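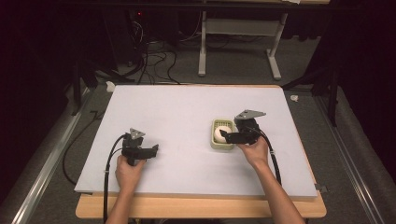
How does a robot know what to do next?

It follows a program, a long set of instructions that takes in what the robot senses, picks a small move, and then does the whole thing over again, many times every second.

That sounds simple when you say it fast, so let's slow down and pretend we are the program. Our job is to pick up an egg-shaped thing and put it in a little green basket. (You can try this at home with a plastic egg and a bowl, and you really should, because it's more fun than reading!)

First comes the seeing part, which grown-ups call perception. A camera doesn't know what an egg is. It only gives the program a huge grid of tiny colored dots, and the program has to work out which dots belong to the egg and which belong to the table. A white egg on a white board is a tricky one, as you can imagine. White next to white!

Next comes planning. The program thinks up a path for the gripper, something like "go over, go down, close, go up." If the basket has a rim, the path had better go over the rim and not through it.

Last comes control, and this is my favorite. Control is the part that keeps checking. Is the gripper where I wanted it? A little too far left? Then nudge it right. You do this too when you carry a full glass of milk across the kitchen, only you don't notice yourself doing it.

Now, where do the instructions come from? Sometimes a person types out every one. Other times, people hold grippers in their own hands and do the job themselves, over and over, and the software learns from all those tries. Hortensia Farías, who writes programs like these at Wirnura, once used 466 tries for a single basket job, and she says the first 20 were very wobbly indeed.

Something to try: close your eyes, ask a friend to be your camera, and pick up your egg using only what your friend tells you. Then swap places and let your friend be the gripper.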